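一口气发一串,主题是仿真花!!整个五月我都泡在这件事里,攒了一肚子话,想到哪说到哪,长,慎入。

起因很简单,去年搬家的时候把几大包仿真花一股脑塞进一个纸箱,上面还压了两本菜谱。今年想拿出来用,打开一看,绣球扁成了饼,玫瑰的杆子拧成麻花。心疼是真心疼,但也正好逼我从头学一遍怎么收、怎么理、怎么插。现在回头看,这一箱扁花是我今年最值的学费。

先说为什么喜欢仿真花。我家朝北,鲜花买回来三四天就蔫,猫还要啃。仿真花摆在那里,换个瓶子就是另一副样子,换季拆了重来,同一批花能玩出好多种搭配。我以前也嫌它假,后来发现假不假一半在花,一半在手,你肯不肯花时间把每片叶子掰开,差得特别大。

这次买齐的主色是红玫瑰和蓝绣球。很多人听到红配蓝会皱眉,我一开始也犹豫!但是选对蓝很关键:要那种偏浅、带一点灰的蓝,别选荧光蓝。浅蓝退在后面,红的往前跳,中间靠绿叶过渡,放在白墙前面特别精神。

玫瑰我买的是Plimero的长杆单头,杆里有铁丝,可以弯。绣球是Gristero的,花瓣比较薄,颜色不死板。两家都是我自己逛出来自己掏钱的,写出来只是怕有人追着问。

到货第一件事:别急着插。先找一张大桌子,最好是白色的,东西全部摊开。颜色偏不偏、叶子有没有压折,在白桌面上一眼就看到了。我以前在花布桌布上理,理完一插才发现两朵玫瑰不是一个红,气死。

第二件事:分盘。我特别特别推荐透明塑料盘,就是那种浅浅的、圆角的。绣球的花头放盘里,掉下来的叶子也放盘里,不会滚到地上,也不会被杆子压住。透明的好处是隔着盘壁就知道里头有什么,连标签都省了。我用的是Skamar的,叠起来一点不占地方。

第三件事:长杆的横着躺,一枝挨一枝,花头尽量朝同一边,杆子朝另一边。千万不要头尾交错着放,你去抽一枝的时候叶子会勾住旁边那朵的花瓣,一扯就掉。玫瑰杆子上的小叶子最会勾人。
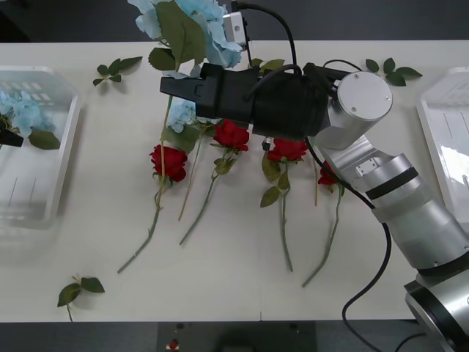
全文阅读约 7 分钟

桌上红玫瑰一排,蓝绣球进盘子,我就喜欢这个阶段!!还没开始插,颜色已经在那里了。绣球的叶子又宽又大,跟玫瑰细长的杆子放在一张桌上,粗细对比特别舒服。每次理到这一步我都想停下来,先去泡杯茶,再回来看一会儿。

继续说绣球。它其实是最难伺候的,因为一个花头是由好多小花片拼起来的,受压以后会一片一片往里折。我的办法是用手指从花心往外拨,一圈一圈来,别贪快。拨完拎着杆子倒过来轻轻抖两下,它自己会蓬开。

要是压得太久拨不开,就用蒸汽。挂烫机开小档,离远一点,熏一下停一下,趁软的时候用手定型。一定先拿一片不起眼的叶子试!有些料子遇热会缩,我烫坏过一片,边上卷起来像海苔,后来剪掉了,插在背面谁也看不出来。

花头从杆上掉下来也别慌。多数是插接的,对准了用力按回去就行。松得厉害的,杆头上缠半圈纸胶带再插,比胶水好用,以后想换杆还能拔。胶水我只在实在没救的时候用,点一滴,多了会溢出来,干了发白,很难看。

弯杆子的诀窍:两只手都要上。一只手捏住花头下面两指的位置,另一只手慢慢捋出弧度。不要在一个点上硬折,折出死角就回不来了。真的玫瑰杆也不是笔直的,有一点点歪才好看,每枝歪的方向还要不一样。

长度怎么定?我的土办法是把花瓶放倒在桌上,花摆在它旁边比。想让花头露出多少,直接看得见,再决定杆子剪不剪。能弯就先弯,弯起来塞进瓶底,以后换高瓶子还能捋直。剪掉的可长不回来啊朋友们!非要剪就用钢丝钳,拿家里的剪刀剪,剪刀就废了,别问我怎么知道的。

插的顺序我试了好几种,现在固定下来是这样:先绣球,后玫瑰,最后补叶子。绣球块头大,先占住位置,玫瑰从它的缝里穿过去,绣球的杆和叶子会帮你把玫瑰架住,连花泥都省了。反过来先插玫瑰,绣球一塞,玫瑰全歪。

绣球不要放正中间,偏一点,低一点,让它压在瓶口上。玫瑰高低错开,最高那枝略微往后仰,最低那枝几乎贴着绣球。有一枝朝侧面看也没关系,全部正对着你的花像在排队拍证件照。

瓶子我这次用的Hinojosa那个窄口陶瓶,哑光米白。窄口对新手太友善了,几枝就撑得住,宽口瓶会一直往外倒。如果你手上只有宽口瓶,用透明胶在瓶口贴个井字格,花从格子里插下去,叶子一遮就看不见。

说一下花费,省得评论区问:花加瓶子一共227块,其中瓶子82,剩下的都是花。盘子是以前就有的,没算。我觉得很可以了,这批花我打算用到明年,中间大概会拆开重新搭好几轮。

清洁!这个好多人忽略。仿真花显旧,多半是灰闹的。平时用软毛刷(我用的是没拆封过的腮红刷,粉质的脸我不配,花配)从里往外扫。灰厚了就拿吹风机冷风吹,对着花心,记得去阳台吹,别问。

能不能水洗看料子。我的玫瑰是可以过水的,温水加一点点洗洁精,捏着杆子在水里晃,不要搓花瓣,然后倒挂晾。深红的第一次洗要单独洗,可能掉色,别跟浅蓝的绣球泡一盆,那个画面我不敢想。里面有铁丝的,切口那头别长时间泡着,会生锈。

最后讲收纳,呼应一下开头那箱扁花。现在我分两种收:玫瑰这类长杆的,平躺进长条盒,花头那端垫一卷薄纸托着,上面什么都不放;绣球一朵一盘,盘子放进柜子里单层摆,盖一张薄纸挡灰。费地方,是真费地方,但拿出来抖一抖就能用。

叶子掉了也留着,专门放一个小盒。补瓶口、遮铁丝、垫在盘子里拍照都用得上。我那盒碎叶子现在比花还抢手,每次插到最后总有一个洞要靠它救。

有人私信问红玫瑰会不会太像婚礼。我的感觉是看数量也看配什么,几枝红玫瑰加蓝绣球,放在餐桌上就是很家常的热闹。要是配满天星和白纱,那确实可以直接发请帖了。

还有人问新手先买什么。如果只买一样,买绣球!!一朵就能撑满一个小瓶,怎么摆都有样子。玫瑰单独插反而考验人,枝数少了显孤零零,多了又呆。先拿绣球把手感练出来,再慢慢添长杆的。

买的时候看三个地方:花瓣边缘有没有毛边,叶脉是不是压出来的,杆子和叶子的绿是不是同一个绿。最后这个最容易露馅,好多花头做得很漂亮,杆子一股塑料水管的颜色。遇到这种就插深一点,别露杆。

下次想试试黄的,配这批蓝绣球应该会很夏天。周日有空我就去市场转转,挑到好的回来接着往下发。你们家里有压扁的花也别扔,先拎起来抖两下试试!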